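Workshop tips: wrist-camera software for flower and stem work

These notes cover the control and perception side of the stem-placing bench at Vunthorpe. They assume the arm is already homed and that Tatau, our planner, starts without errors.

**Keep two depth limits.** Set one for planning and one for servoing. The planner can work from a far view taken at 418 mm. The servo loop needs its own near limit, and ours is 100 mm. Inside that distance the depth map fills with holes and the holes get read as free space. Mark missing depth as unknown, and make the planner treat unknown as solid.

**Cache the far view.** Save the last good cloud before the approach begins and keep it in the base frame. During the final approach, plan against the saved cloud and use the live picture only for small sideways corrections. Throw the cloud away whenever the vase is moved, even slightly.

**Score blur before you segment.** A cheap sharpness score on a grid of tiles costs very little time. Tiles under the threshold should go to the mask as "near, unsorted". If you pass them to the stem segmenter it will return long, confident, wrong stems. Quintela does this in one filter node, placed ahead of the segmenter.

At close range the useful detail often shrinks to a strip. With a large pale shape and a thick green stem both out of focus, the small white flower in the gap between them is the part worth tracking.
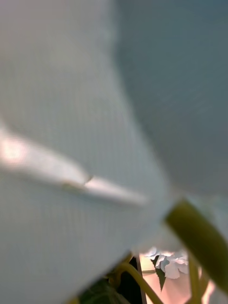

How near can the wrist camera get before its picture should be ignored?

Use the sharpness score to decide, and set no fixed distance for it. When fewer than four tiles pass, stop taking corrections from the camera and finish the move on the saved cloud at low speed.

**Don't let one stem vote for the rest.** Thin stems and thick stems need separate width models. A thick stem close to the lens and a thin one further back can have the same width in pixels, so fit width only after depth is known. Where depth is unknown, leave width blank in the log.

**Watch dark gaps.** A shadow between leaves looks much like a slim dark post to an edge detector. Before adding a post to the collision model, ask for a match in two views taken from different wrist angles. Posts that fail the match stay in as soft costs.

**Limit the replan rate.** Tatau will replan on every new cloud if allowed. Set a floor of 200 ms between plans. Below that, the arm starts on a path, drops it and starts on another, and the wrist shakes enough to spoil the next set of tiles.

**Slow down by contact risk.** Scale the speed by the share of unknown cells in the swept volume. Distance to the goal is a poor guide in a crowded vase, where the hardest part may be halfway in.

**Log the mask with the picture.** Saving the picture alone makes a bad pick very hard to trace. Save the tile scores, the mask and the planner's reason code under the same time stamp. The Wolmont viewer opens all of them side by side if the file stems match.

**After changing a lens setting**, redo the hand-eye calibration and clear the old tile thresholds. The loader will accept the old file without a warning.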